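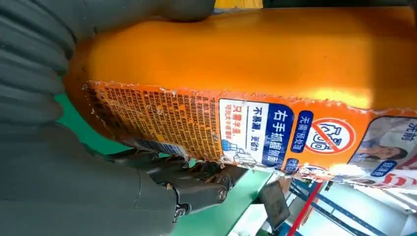 ## 4. Shared-workshop build and bottle trials

### 4.1 Setup

All trials ran at Loscombe, the shared workshop where both arms were put together. Floor space there is booked by the half day, so everything had to come up and go down fast. Work surface is a green-topped table, no clamps or fixtures on it. The frame, the arm mounts and most of the wiring were done on site in February; the hand on the right arm came later and was rebuilt twice before any of the numbers below were taken. The left arm keeps the two-finger gripper from the first build (Fellura, rev 2).

Objects: full-size liquid detergent bottles. Chosen for three reasons. Heavy when full. Slick plastic. And the body is wide enough that a grasp slightly off center turns into a roll. Smaller containers (cups, spray bottles) were dropped from the protocol early, they told us very little about the palm.

### 4.2 Grasp procedure

Bottle starts on its side. Operator drives both arms through Tritcombe, our teleop layer, and one episode is one approach, one close, one lift, one release. Cap direction is changed between episodes by hand. No fixed angle, we only log it as toward or away from the right arm.

For the multi-finger hand the close comes in two steps. Fingers go to a light preload first, then hold for 50 ms, then the full close. Without the hold the upper finger tended to land early and push the bottle out of the palm before the lower one got there. The hold was a late addition and episodes from before it are not counted here.
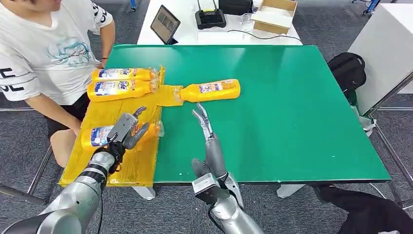

The two-finger gripper needs none of this. Jaws open, come down over the middle of the body, close. It is the less interesting half of the system but it was also the half that kept working when the hand was on the bench, and a good part of the early logs are left arm only.

### 4.3 Results

Table 1 gives counts for the counted set. An episode is a success if the bottle clears the table and is put down again without a drop.

| End effector | Episodes | Success | Drop | Aborted |
|---|---|---|---|---|
| Two-finger (left) | 75 | 75 | 0 | 0 |
| Multi-finger (right) | 50 | 34 | 9 | 7 |

**Table 1.** Outcomes by end effector, full bottles only.

Most of the drops on the right side were roll-outs: bottle turns about its long axis during the lift and leaves through the gap under the palm. Two were cable snags, nothing to do with the grasp. Cable was re-routed along the outside of the forearm after that. Aborts are operator stops, usually a finger folded the wrong way against the cap.

Half-full bottles were tried as well and are harder then full ones. The liquid moves during the lift and the load shifts towards the cap end. We don't report them in the table, the fill level was not controlled well enough.

### 4.4 Notes on the build

Things that cost time, for anyone repeating this in a similar space:

- Finger joint screws back out. Thread locker on all of them, check before each session.
- Wrist camera exposure has to be locked. Glossy plastic throws the auto setting off badly and the label edges vanish.
- Labels wear. A ragged edge changes how the fingertip slides, so swap bottles before comparing runs.
- Network was the shop's shared wifi at first. Unusable in the afternoons. A dedicated router fixed it.

The Evangelista fingertip pads were ordered for the same hand but did not arrive in time for the counted set. Trials with them are left to Section 6, along with teh revised palm.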